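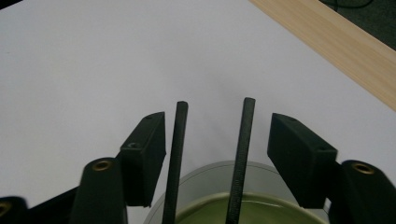 Claims work first, as that is what you asked about. The return-to-work pilot at the Brenard site is open and taking people, Joscha Harms is running intake there until the summer. Injured staff who can do seated work get a light task at a bench for part of the shift instead of sitting at home on wage benefits. For that we need plain surfaces with room to spread out, a white tabletop with a smooth matte finish does fine, and the insurer's nurse has signed off on that kind of setup. No special furniture bought so far.

Numbers. 24 open lost-time claims at the start of the period across the Maltora group. Two closed by settlement, two more waiting on the doctor's release. The rest are either in treatment or in the light duty program. Will send the full list seperately, Svenja Kleinschmidt is still matching claim numbers against payroll and some of the old ones were filed under the wrong location code.

Premium. Too early to say. The experience rating won't pick up any of this until the next renewal, and the carrier has told Lutz Schwerdtfeger they want the reserve figures cleaned up before they talk about credits. He has asked for a reserve review on every claim older than a year. No answer yet – chasing.

Reporting delays. Still the weak spot. Dilladgate supervisors are sending first reports late, sometimes after the employee has already been to a clinic on their own. Uwe Diekmann went out in January and did a short talk at shift change, 6 in the morning, decent turnout. Reports have been faster from the day crew. Night crew no change. He wants to go back and do theirs at the start of shift, and I've told him yes.

Spending. Training line is under. Clinic line is over by roughly 2000 dollars, mostly the extra physical therapy visits that the old plan did not cover. Would like to move the difference across from training if you agree, please let me know before the quarter closes so Gunther Kröger can book it.

Still to do:
Wage statements for the Aoun transfers
Written light duty offers, the new form (draft is with legal)
Night crew talk at Dilladgate
Reserve review, see above

One question back to you. Does the grant cover interpretor fees for the hearings? The agreement says "medical and vocational costs" and we read it as no, but the last invoice was paid without comment. Holding the next one until I hear.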